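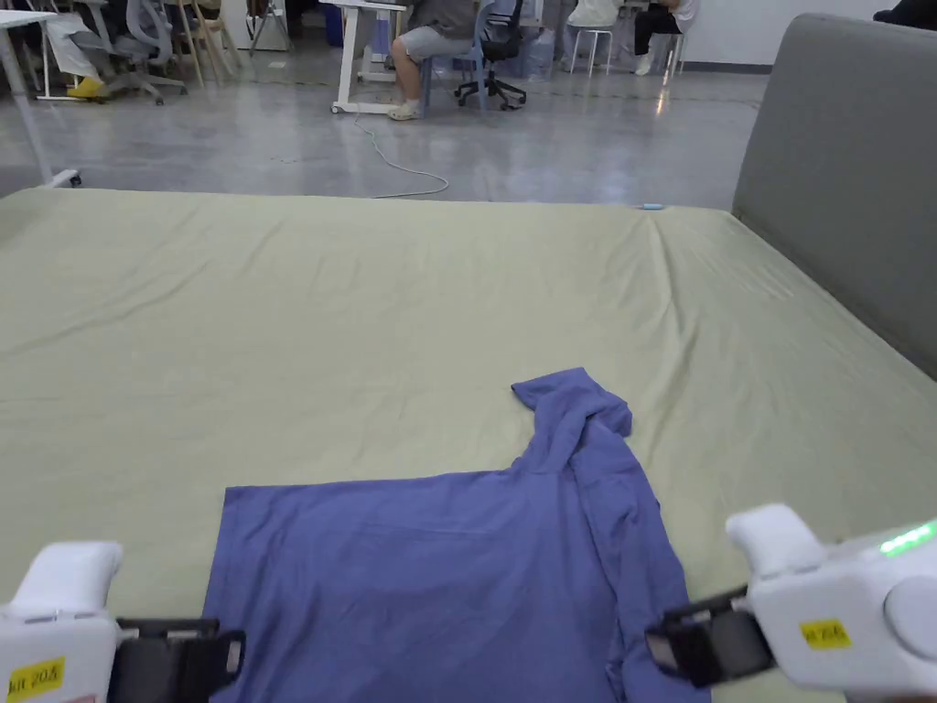

Sima pair over the blue long-sleeve, jaws just open.

Had the Sima hand-held grippers for 2 weeks now, mostly folding on the matress. Price was $773 the pair, Domer ones were $389 each so near enough the same money. Sima wins on comfort. Easy.

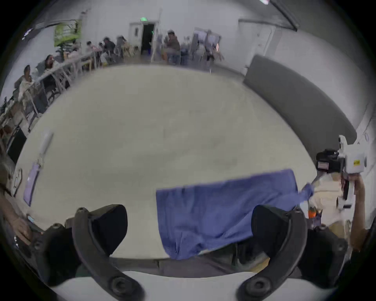

Cloth between the fingers, far corner held by a second gripper.

Rubber pads are good on thin cloth. Bit slippery on cuffs — ended up pinching twice. Finger colour is black, wish they'd do grey, glare or not.
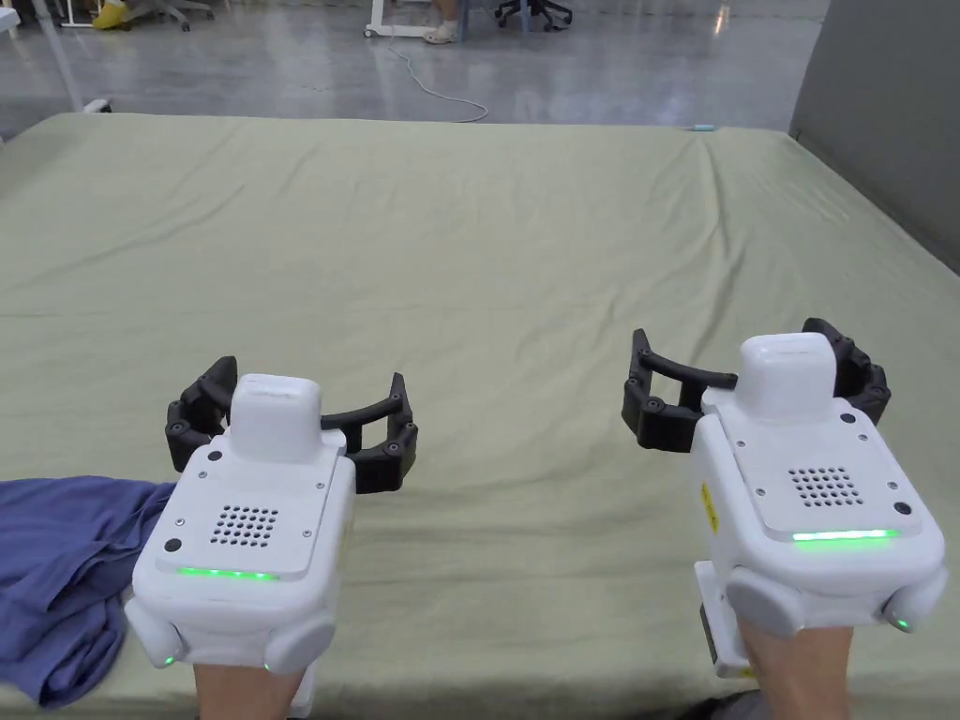

Both units, green light strips on.

Light strip is easy to read without turning your wrist. Love that. Weight is OK for an hour, after that forearms know about it. 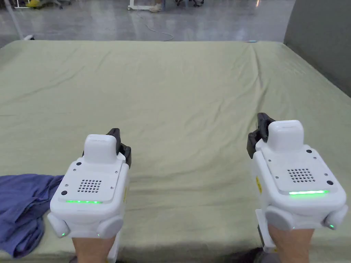
Charging is slow, and the Beltia dock dosen't fit. Ordered from Novcombe, came Saturday, no manual. Still 4 out of 5. Would buy again.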